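Notes for Unit 6, Residential Interiors. June 4, 2019

## Heating an open plan

Read this with the Flores chapter on room loads. Bring a calculator to the next meeting.

Older houses were divided into small rooms with doors, and each room had its own heat source. When walls come out, the air in the combined space moves freely and one thermostat has to serve all of it. Most complaints from owners in the first winter after a remodel come down to this.

### Terms

- **Heat load:** the heat a space loses per hour on the design day, which has to be replaced.
- **Design day:** the cold day used for sizing. For our worked problems, take a night in January.
- **Stack effect:** warm air rising and leaving high, cold air coming in low.
- **Make-up air:** outside air that replaces what goes up a flue or out a fan.

### Fireplaces in a combined space

An open wood fire heats mainly by radiation. People sitting in front of it feel warm. People in the next room get very little, and the flue may be drawing heated air out of the whole floor while the fire burns. An insert cuts the amount of air pulled up the flue and gives more of the heat back to the room.

A wide opening between rooms helps air move, but radiant heat travels in straight lines. Seats behind a wall will not feel it.
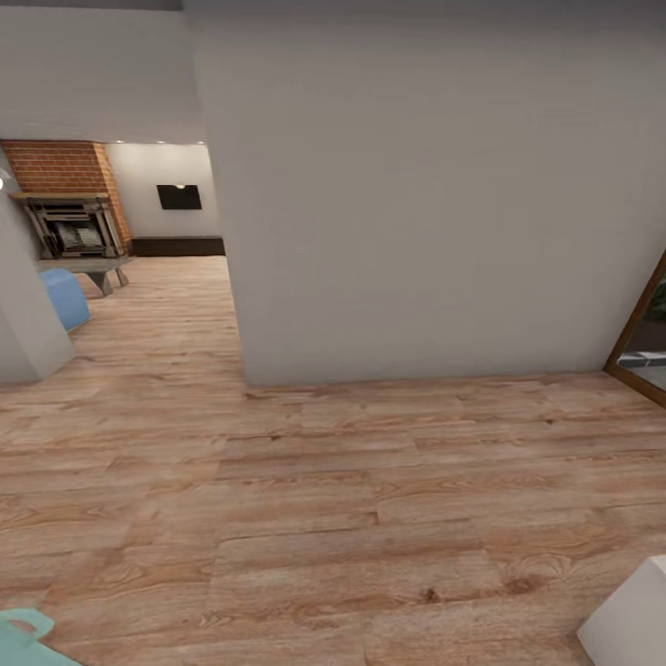
Zuleica Macedo asked at this point whether a ceiling fan would carry the fire's heat through to the next room. A fan on low, pushing air up, evens out the temperature between floor and ceiling. It does little to move heat sideways through an opening. A transfer fan or a duct does that job, and it has to be sized for the room at the far end.

She also asked whether the fireplace can be counted toward the heat load. For this course, no. Size the main system as if the fire is never lit.

### Worked problem

The Steven house has a combined living and dining area of 667 square feet. The owner keeps it at 70 degrees. Before the wall was removed, the living room alone was 513 square feet.

1. Find the area that was added when the wall came out.
2. List the outside walls, windows, and doors that now belong to the combined space.
3. Work out the heat loss through each one separately, then add them.
4. Add the loss from air leakage.
5. Compare your total with the output of the old living room heater.

Do not scale the old load by floor area. The inside wall that was removed lost almost no heat, and the added area may have more glass than the original room.

### Bare rooms

Many of you will do your site measurements in a room before the furniture arrives. Take wall lengths at floor level and check the ceiling height in two places.

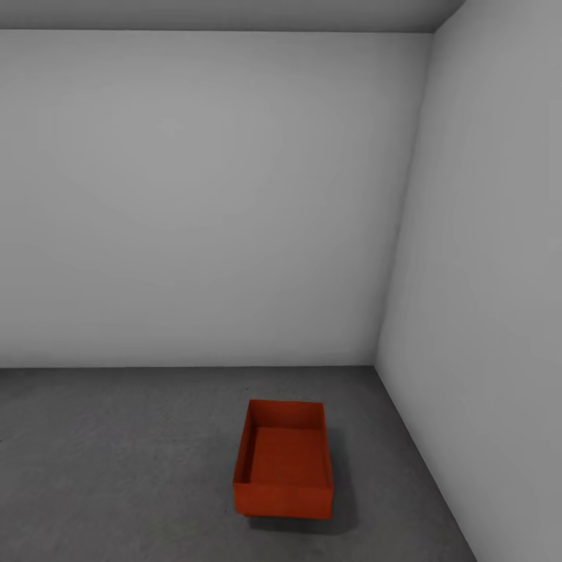

Surface temperature matters as much as air temperature. A person near a cold wall loses heat to it and feels chilly even when the thermostat reads correctly. Rugs, curtains, and bookcases on outside walls change how a room feels, but leave them out of the load calculation.

### For next time

Finish steps 1 through 5 and show your units on every line. Segundo Marulanda has the spare copies of the window tables. Hand in one sheet per pair, with both names at the top.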